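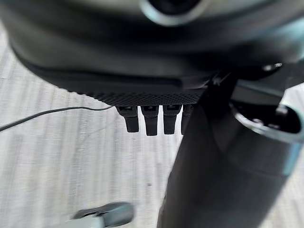 Does folding a sheet on the floor get it any flatter than folding it on the bed?

Flatter by a bit, and only if the floor has been swept first. I have now spent most of a day finding that out and my knees would like it recorded.

October 9, 2023

I should put down where this started. The linen cupboard on the landing has not shut properly for months, and Sugeng Ngau lent me the Latuheru booklet, which he swears by. It's a thin thing with drawings, and it promises that any household can get its linen into half the space by folding everything on the floor, in thirds, then in thirds again, then rolling the end tight. Half the space. I read that line several times and did not believe it any more on the last go than on the first. Cloth is as thick as it is. You can push the air out of it, but the air comes back as soon as you turn round.

Still, I said I'd try it, and it was raining, and the alternative was ringing Zeltembridge about the boiler cover again. So out it all came. Sheets, pillowcases, the two tablecloths from Cultach, the spare curtains that fit no window in this house, and the bath towels, which I had meant to leave alone.

First complaint. The booklet tells you to begin with the largest piece "to build confidence". The largest piece is the double fitted sheet, and it did not build any. A fitted sheet has no corners in the ordinary sense. You tuck one pocket into another and smooth it out and it lies there looking agreeable, and then you lift it and the whole middle drops out. The drawing shows a perfect oblong with an arrow on it. I would like to meet the person who drew that arrow. I had four goes. The fourth was passable if you kept the bad side underneath, and that is how it went into the cupboard.

Flat sheets went better, I'll admit. With the floor under you the edges do line up, and you can run a forearm along the fold from one end to the other in a single push. On the bed the mattress gives and you end up with a ripple in the middle. I don't know that the ripple ever did anyone any harm. My mother folded hers in the air, with one of us on the other end walking in and out like a country dance, and her cupboard shut.

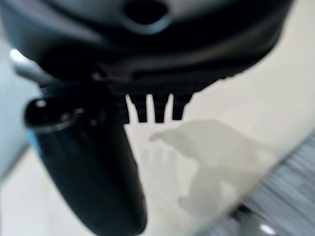
Towels

I was told to roll them. I have been told to roll towels by a great many people over the years and none has ever given me a good account of why. A rolled towel takes up a round space, and a cupboard is a square one. You can see the gaps between the rolls, little three-sided gaps that are no use for anything except perhaps a flannel.

So I did half of them rolled and half folded flat in thirds, same towels, same shelf, to be fair to the booklet. The folded stack was lower. I moved them about and tried again with the folded ones on the left, in case the shelf slopes (it does slope, it always has), and the folded stack was lower again. I shall tell Sugeng this and he will say I didn't roll tightly enough. I rolled them as tightly as I could be bothered to, and I think any method that needs more than that is going to fail by the second wash.

What the rolls do have going for them is that you can take one out without upsetting the rest. I'll give them that. The top shelf may stay rolled for that reason, for visitors, who always go for the one at the bottom.

Then there was the matter of the Pikwood boxes. The booklet doesn't mention boxes at all, but there is a page at the back where the household is supposed to "consider its containers", and I had seen the Pikwood ones in the shop in Zeltembridge, marked down by 30 per cent. Marked down from what, I'd like to know. I have never seen them at the full price and I have been going in there since before the shop changed hands. I bought none the first time, came home, thought about it, and went back and bought two, which tells you how strong my principles are when it comes to a box with a lid.

They say on the label that each will hold 20 pillowcases. I can't test it, not owning anything like that many, but the first box was full to the lid with what I had, and I had pressed down. I suppose it depends on the pillowcase. It usually does depend on something, with labels.

Tablecloths

Left these until after lunch, which was cheese on toast and a long look out of the window.

The Cultach ones are the only pieces in the cupboard that I'd be sorry to lose. My aunt bought them when she had the house by the bridge, and they've been folded along the same lines for so many years that the creases have gone soft and a bit yellow. The booklet says to refold old linen along new lines each year, to rest the threads. That did sound sensible and I was quite prepared to be won over. Then I opened the first one out on the floor and saw that new lines would simply mean more lines. It would have the old creases and the fresh ones as well, and look like a map. I folded it back the way my aunt had it.

The second one I did do the new way, as an experiment. I don't like it. I'll leave it until November and look again. If I still don't like it I shall iron it out and say no more.

I got cross with the thirds at this point. You can't judge a third by eye, or I can't. Halves are easy, you bring one edge to the other and there you are, but with thirds you guess, fold, find the last flap hanging over, go back, guess again. Sugeng says it comes with practice and that he did 1,000 folds before his hands knew it. I asked him how he knew it was 1,000 and he changed the subject to his allotment. I don't think he's lying, I think it's the sort of number that gets said.

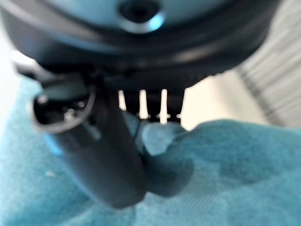 And the floor itself, I should say, is not the marvellous free worktop the booklet makes out. It has to be swept, and then swept again when you spot the bit you missed. It's cold on the shins. I put the old bath mat under me after the first hour and got on better, though then I kept kneeling on the corner of whatever I was folding and having to shuffle back. A table of the right height would do everything the floor does. I haven't got a table of the right length, so I can't prove it, but I'm fairly sure.

By late afternoon it was all back in the cupboard bar the curtains. The door shuts. I want to be careful about this, as I can already hear myself being told that the method works. The door shuts, but the curtains are on the spare room chair, and so are two blankets with holes in that I had forgotten we owned, and a single sheet that belongs to a bed we gave away. Take those out of any cupboard, fold the rest how you please, and the door would shut. If somebody emptied and refilled it with everything simply folded in half as usual, I'd like to see the difference. I would have done it myself but for my knees.

The booklet says the gain in space should be measured at the shelf, with a ruler, before and after. I didn't measure before. I did measure after, and there is 70 millimetres clear above the sheets, and I have written that on a slip of paper and put it inside the door. We'll see what it says in a month. My guess is that it will have crept back up, as these things do once people start pulling pillowcases out in the dark.

Things still to do. The curtains, either to the charity shop or up in the loft, and I know very well it will be the loft. The odd sheet can be torn up for dust sheets. Take the second Pikwood box back if I can find the receipt, it may be in the blue coat. Return the booklet, and be polite about it, and mention the flat sheets first as that was the part I agreed with.

Boiler cover still not rung. They shut at five.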